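Cloth bench, folding notes (continues from the November pages)

Got the table covered again before starting. The cover still won't lie flat. I pulled it from both ends and the ripples just moved to the middle. Tried a fold with the blue piece near the center to see how much the wrinkles underneath matter.

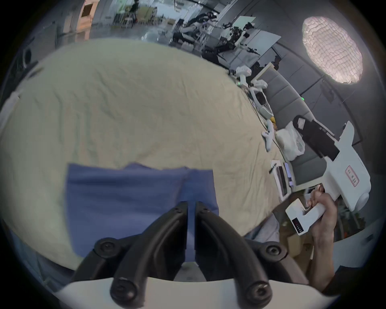

Bello annex, 13th June

Kept to the blue cloth for the whole session. It shows creases better than the gray ones and the fold line is easy to find again by eye. Working fold is halves, then halves again, then press along the edge with a flat hand. The top edge is the part that keeps giving trouble. If the two layers are off by even a little at the start, the extra ends up there as a crumple and no amount of patting gets it out — better to open it and start over.

Ran 19 folds. 13 I would call good, 4 passable, the rest went back to the start. Tài Đặng thinks the fabric has gone soft from washing and wants to try starch. I would sooner iron the table cover first and change one thing at a time.
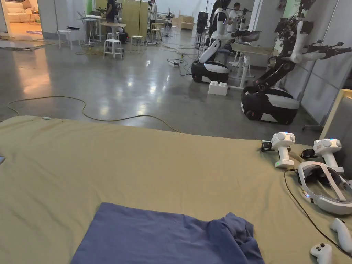

Blue cloth on the table, one end neat and the other bunched.

A bunched end needs its own line in the log. Up to now we wrote "bad fold" for everything, and that lumps a slipped layer in with a cloth that was only half spread. Proposed wording: "slipped," "bunched," "short." Will put it on the Skilo sheet if there are no objections.

To do:
Iron the cover, or find a heavier one
Mark the halfway point on the spare cloth with thread
Move the old log pages (up to no. 83) into the Skilla binder
Ask Tài about the starch — which kind, and how much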